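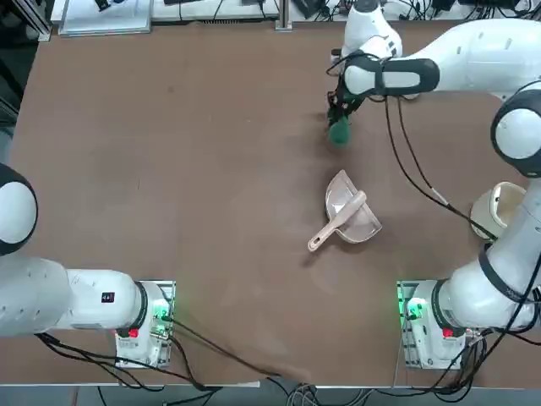
When does the free home cleaning course start in Trelden?
The first class meets on Wed 27 January at 6:30 p.m. in the Lavov Building.

News > Community > Classes

2 min read

TRELDEN – Gomby, the home skills school, is opening a free evening course in everyday cleaning, and sign-ups are already coming in at a wonderful pace! There are 200 places for the first term, open to anyone over 16, with no experience needed.

Classes run for nine weeks and cover floors, kitchens, laundry, windows and the jobs most of us put off, like the oven door. Students work in pairs and take home a printed guide written by course leader Gleice Bastos, who cleaned hotels and offices before she started teaching.

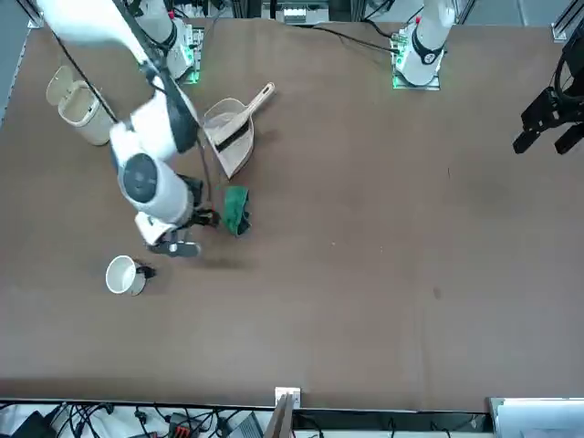

Bastos wants people to leave with habits they can keep up on a busy weeknight. "I love the moment when someone learns how little soap they need," she said. "My own mother used half a bottle on one floor, and then we all slid across it."

Two of the evenings are set aside for renters, with time for questions about move-out cleaning, hard water marks and mildew.

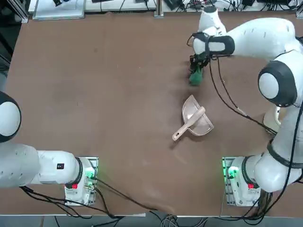
Faint smudges and dusty streaks on a brown tabletop.

The course grew out of a Saturday drop-in led by Ishbel Strachan, head of programs at Gomby. "People kept staying late to swap tips about grout," Strachan said. "We ran out of chairs, so it was time for a proper course – and a bigger room."

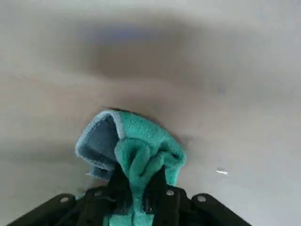
A teal-green towel bunched against a pale surface.

Sign up at the Gomby front desk or by phone. Child care is free on both renters' evenings, but please book it when you register.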